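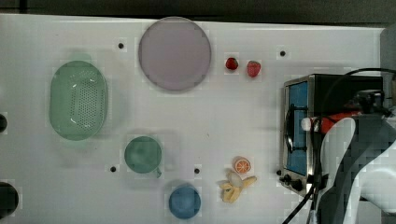

The kitchen table in the manipulation room, with the arm at the toaster oven.

Visit report: open day at the Gikiden laboratory
Written for the members of our safety and standards circle, 2019-08-29

I was asked to write down what I saw at Gikiden, because only two of us could travel and the rest paid for the train. Radomír Lukáč came with me and took the notes about the electrical part, which he will send separately. My report is about the rules of work. If some word is not the right one, please ask me and I will explain.

The laboratory is in the old building of the Kolář works, on the upper floor. Visitors first sign a paper at the door, then get a short talk of nine minutes. I measured it, for we had a discussion at home about how long an introduction must be before people stop listening. The talk had only one slide with text. It told us where to stand, who may touch the equipment and what to do when somebody says the word "stop" loudly. Every person in the room can say this word, also a visitor, and the operator must then stop first and ask later. I liked this very much. In my own company a visitor would be too shy to say it, and we never tell him that he may.

Our guide was Sławomir Cieślak. He is responsible for the operators and he wrote most of the house rules himself. He keeps them in a thin folder, and the first page has eight rules in large letters. I did not get permission to copy the whole page, but I may repeat these:

Before the first run of the day, the operator tests the emergency stop and signs for it.
No hand goes over the table while the arm is enabled.
The table is set by one person and checked by another person.
An object that falls over stays as it is until the run is finished.
A run with a mistake is kept and marked, it is not deleted.

The last two were the most discussed in our group. One lady from Prelwood asked if it would not be better to put a fallen cup back on its base and continue. Mr. Cieślak answered that then a hand would be in the working area, and for a reason which feels small and friendly. In his opinion these are the dangerous reasons. He also said that an arm which works only on a tidy table is not ready for any real kitchen.

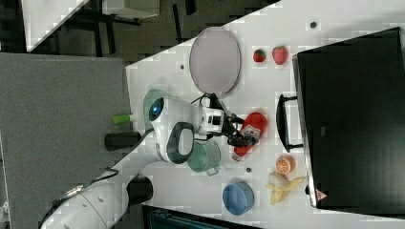
Gripper on the red squeeze bottle. The green mug is on its side.

The objects are things from a play kitchen and from a normal kitchen together: toy fruit, a plate, cups, a bowl, a colander. The rule for choosing them has its own page. Nothing made of glass, nothing with a sharp edge, nothing that can break into small parts. A new object has to be written in a list with its weight before it may go on the table. The list has 1314 lines now, and many of them are crossed out. I asked what is the usual reason for crossing out, and it was wear. Plastic gets scratches, the surface changes, and later results cannot be compared fairly with the earlier ones.

After this we spoke a long time about speed. The house has two speed settings for work on the table. The slow one is used always when an operator is new, when an object is new, or when the program was changed since the last run. The faster one must be requested, and the second person has to agree. There is no third setting, although the arm can certainly move faster. Mr. Cieślak told us that earlier there were more settings and the operators chose between them by feeling, so the record said "normal speed" and each of them meant something different.

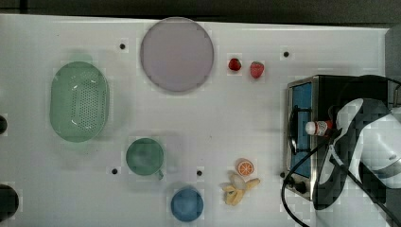
Also the word "finished" was unclear in the past. One operator wrote that a run is finished when the gripper opens, another one when the arm is back in its parking position. For the safety of people this difference is important, because between these two moments somebody may think that the arm is already resting. Now the house rule says that a run is finished when the arm is parked and the operator has said it aloud. I recommend that we take this definition into our own text, in the chapter on handover, where we have at the moment nothing.

I should mention also cables. Radomír has a strong opinion that every cable on a moving arm should be fixed along its full length. The Gikiden people accept a loop where the wrist must turn, but they check it with the arm moved by hand to the far positions. This check is done every January and after each change of the tool. Radomír finds once in a year too seldom. I did not decide yet what I think. 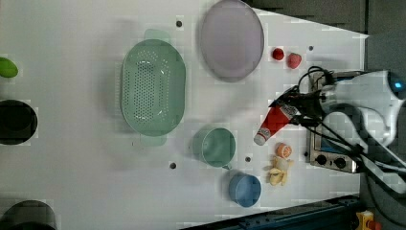

The gripper directly over one end of the squeeze bottle, with the fruit and the two cups close by.

In the afternoon there was a talk by a man from Doter about risk assessment for small arms. It was mostly known to us. The useful part was his form, where the risk is written for each task and separately for the preparing of the task. He showed that in his firm the preparing part was often left empty, and there the people stand nearest. I have one printed form and will bring it to the next meeting.

Some remarks for those who want to go next year. The train connection is good, but from the station you walk uphill. Lunch is not included. Photographs are allowed in the manipulation room and forbidden in the corridor. The groups are small, so it is necessary to write to them early. Please wear closed shoes, they do check this at the door, and Radomír had to borrow a pair.

Open questions which I sent to Mr. Cieślak after the visit:
Who may change the object list when he is on vacation?
Does the second person need the same training as the operator?
How long are the marked runs kept?

He answered the first one already: nobody may, and the new objects wait. The other two I will add when I have his letter.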